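Learning from demonstration: does it matter that my demos are slow in some places and fast in others?

4 min read

Meinrad Pfister

I'm trying to reproduce a result from a workshop paper and I've reached the stage where I no longer know whether the paper is wrong or I am. My money is on me, but I'd like a second opinion before I tell my advisor.

The setup is the usual one. Hand-held grippers, one per hand, wrist camera on each, people do the task themselves, and a policy is trained on the video plus the recovered gripper poses. The task is moving small objects in and out of an open box on a table. The paper claims that if you resample every demonstration to constant path speed before training, the policy does better than if you leave the timing alone. They call the resampler Gredik. It's a page and a half of pleasant math and one bar chart in which the right-hand bar is much taller.

I have 400 demonstrations. I ran Gredik on all of them, trained, and the result was worse. Not subtly worse. The arm now travels to the box with great confidence and then closes its fingers on air, slightly above and to the left of anything anybody wants. The policy trained on the raw timing is hesitant and a bit dim but it does pick things up.

Things I have checked: the action units, the camera-to-gripper offset, the train/test split, the action units again. I use the same network as the paper, as far as a person can tell from a paper. The learning rate is theirs. I even use their odd choice of two past frames as input.

So is constant-speed resampling known to be bad for this kind of data, or have I broken something? And if it's me, where would you look first?

Consuelo Requena

You've broken something, but so did they, and theirs happened to break in a flattering direction.

The trouble with constant path speed is that people slow down for reasons. When a demonstrator gets near the object they creep, because that's the hard part. All those near-identical frames are annoying if you think of them as wasted disk space, and quite useful if you think of them as the only frames in which anything difficult happens. Resample by distance traveled and you throw most of them out. What's left is a large collection of excellent examples of waving your arm across a table.

It gets better. While the fingers are closing, the wrist hardly moves. Path length over those frames is close to zero. A resampler that looks only at wrist position will squash the whole grasp into one or two steps, and the gripper width jumps from open to closed with nothing in between. Your policy then sees "open" and "closed" as neighbors and picks whichever one it likes. I suspect that's your closing on air, or most of it.

Check this first: plot gripper width against step number for five resampled demos. If it looks like a staircase, there you go. The fix is to put the width into the distance you resample by, with a weight. I used a weight that makes a full close count the same as a few inches of travel. Don't ask me to defend the number. It came out of a sweep I ran overnight and I have grown attached to it.

The second thing is the left hand. You say one gripper per hand. Did you resample each hand on its own path? If you did, the hands no longer agree about what time it is. The right camera is showing a moment from one point in the demo and the left camera is showing another, and the network is being asked to make a coherent person out of that. You need one shared clock for both hands. Sum the two path lengths, or take the larger one at each step, and resample everything on that.

As for why it worked in the paper, read the appendix. Their demonstrators were told to keep a steady pace, so the resampler had almost nothing to do, and on top of that they trimmed the idle frames from the start and end of every demo in the resampled set only. Trimming alone will get you a taller bar. I reran their comparison with both sets trimmed and the two bars came out like twins.

Benito Iglesias

just use more data. we had this at Prorketti and we used more data

Joanne Clegg

Consuelo has it mostly right and I'd do her two checks before anything below. "More data" is also true, in the sense in which "be richer" is good financial advice.

I'll add the thing that cost me most of September, which was the images. Resampling does nothing for the pixels you already have. If a hand was moving fast when a frame was captured, that frame is smeared, and it stays smeared no matter how gracefully you place it in time. Worse, constant-speed resampling tends to keep exactly those frames, one after another, and drop the sharp ones from the slow parts. So your average training image gets blurrier and the paper's method section will not mention it, because nobody plots that.

With two grippers it comes from both directions. Your own camera can be nearly still and the other hand can still go tearing through the view. One of mine, from the right-hand side of a setup much like yours:

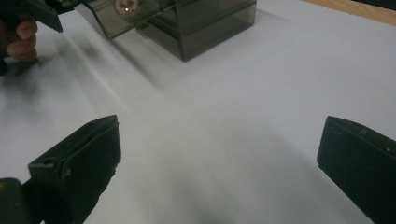 Annick Fortin wrote to me after I posted an earlier version of this and asked whether the smear really hurts, or whether I was blaming the images for a pose error. Fair. She had trained on deliberately blurred frames for a different task and seen next to nothing. So I split it out. I took the same demos, kept the timing fixed, and swapped the blurry frames for the nearest sharp ones. Approach to the box hardly changed. Grasping improved, and most of the improvement was in steps where the other hand was nearby. My reading is that blur in the background costs you little and blur on the thing that tells you where your partner is costs you plenty. Annick's reading is that I need more seeds. We're both probably right, and she is right more cheaply.

The other half of her point stands too. Fast motion is where the pose tracking is worst, and a plain white tabletop gives the tracker very little to hold on to. Before trusting any speed-based method, look at the recovered speed itself. Mine had spikes where the tracker lost the plot and snapped back. To a resampler that uses distance, a spike is a long and important journey, and it will lovingly hand you a dozen steps along it. I now throw out any demo where the wrist exceeds a speed no wrist I know has ever reached, and smooth the rest lightly before resampling.

What I'd run, in this order:

- Raw timing, idle frames trimmed at both ends. That's your real baseline.
- Same, with tracking spikes removed.
- Shared-clock resampling with gripper width included.
- The same again, but with a cap on how many slow frames can be dropped in a row. I use 2.

Run every one on at least 5 seeds. I know. But with fewer, on this task, I could rank those four in any order I liked by choosing my favorites, and I have a strong feeling the bar chart was made that way, in all innocence, by somebody with a deadline.

For what it's worth, the last one in the list is what I kept, and its advantage over the first is small. If you only have time for the trimming and the spikes, you'll have most of it.

Meinrad Pfister

Staircase. On all five. I also resampled the hands separately, and I would like that to stay between us.

Retraining with the shared clock now. I haven't looked at the speed plots yet because I'd like to enjoy the evening. Joanne, is your spike threshold per axis or on the norm?

Joanne Clegg

Norm. Per axis lets the diagonal ones through.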